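The drinks table, and a few words about red wine on white tops

A good many of you wrote in after the March newsletter to ask how we do the drinks at our open evenings, and in particular whether there was any trick to the red punch that went so quickly last time. There is very little trick to it, I'm afraid, but I promised I would put it all down in one place, and since the next evening is coming up on 28 Apr 2023 it seemed a good moment to keep that promise. Get yourself something to drink, as this may run on a bit.

For those who have joined us lately, the open evenings take place in the long room at Vivport, on the ground floor, past the coat hooks. Doors open at 6 and we like to have the first glasses poured before people have found their name tags. We have been doing it this way for long enough that most of it happens without anybody talking about it, and then somebody new asks a perfectly sensible question and we all have to stop and think.

The punch first, then. It is red wine and orange juice, and that really is the heart of it. Bernd Albers brought the recipe along with him when he came over from the Nitimex office, where they apparently served it warm with cloves. We serve it cool, with no cloves, and he has been very gracious about that. You want a wine that is soft and fruity and not too expensive, because the juice is going to take over a good deal of what you paid for. For one large jug we use 2 bottles of wine to one of juice, then a squeeze of lemon and a little sugar if the wine is on the sharp side. Taste it before you add the sugar! I have had to rescue a jug that was sweetened by two people in turn, neither of whom knew about the other, and the only cure was to open more wine.

Some guests like their wine plain, of course, and some want juice and nothing else, so we never mix everything ahead. Part of the table stays as it comes, and people can help themselves or be poured for. I would much prefer that to a table full of ready-made punch that half the room is too polite to refuse.

Cups are the thing we get asked about almost as often. We use small clear plastic ones. I know a real glass feels nicer in the hand, and we did own a boxed set of 28 glasses at one time, kept on the top shelf at Dollex and carried across the yard in two trips. After a few winters of that there were not many left to carry. Small clear cups let you see what you have been given, they stack, and a person who only wants a mouthful for a toast isn't left holding a great bowl of wine all evening looking for a windowsill.

As for pouring, go gently and keep the mouth of the bottle close over the cup. A thin stream is plenty. A light cup doesn't have much weight to hold it down, and it is the rushed pour that sends wine over the side. Two thirds full is generous for red, and it leaves enough room for a guest to be jostled on the way to the cheese without anything dreadful happening to their shirt.

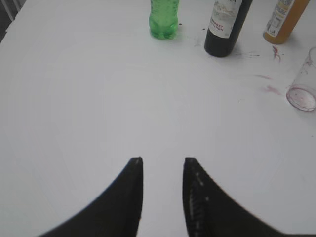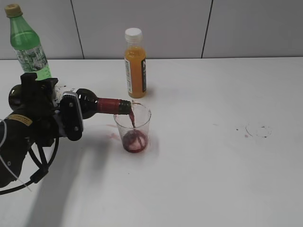
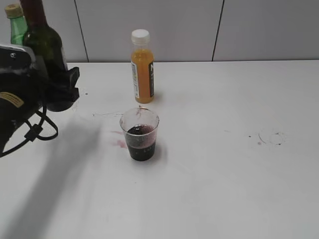

Now to the tabletops, which are the real reason I wanted so much space this month. White tables are lovely to look at and they make the room brighter, but they show every drop of red, and the rings are the worst of it. A little wine runs down the outside of a cup, the cup is set down and picked up again, and by the end of the evening there is a neat pink circle that everyone has been putting their elbow in.

What works for us is to blot first with a dry paper towel and only then wipe with a damp cloth and a drop of dish soap. If you go straight in with the wet cloth you simply take the pink for a walk across the table. For rings that have already dried, lay a warm wet cloth over them and leave it while you do the chairs. They usually lift by the time you come back. If a faint mark stays behind, a paste of baking soda and water will generally see to it, rubbed on with a fingertip and wiped off again. Please don't use the green scouring pads from under the sink – they take the shine off and then the next stain has something to hold on to.

Sung, the supply shop on the corner, has put aside 6 rolls of the thick paper towel for us, and these will be by the door to the long room. One roll should live on the drinks table from the start of the evening. I would also suggest a small tray for the open bottles, as a good half of the drips seem to come from the bottles and we tend to blame the cups.

A few odds and ends before I let you go. Leftover wine with the cork back in will keep a couple of days in the refrigerator and is very welcome in a stew. Opened juice should go home with whoever has children. Empty bottles go in the crate beside the back door, rinsed if you have the patience, and the used cups in the clear sack next to it.

We could still use a hand with setting up, and with the washing of jugs, which is nobody's favorite job but is done in good company – leave your name on the sheet by the coat hooks if you can spare the time. And if anyone would like to try the warm version with cloves, Bernd has offered to make a pot of it for comparison. I have said yes, provided he stands over it himself.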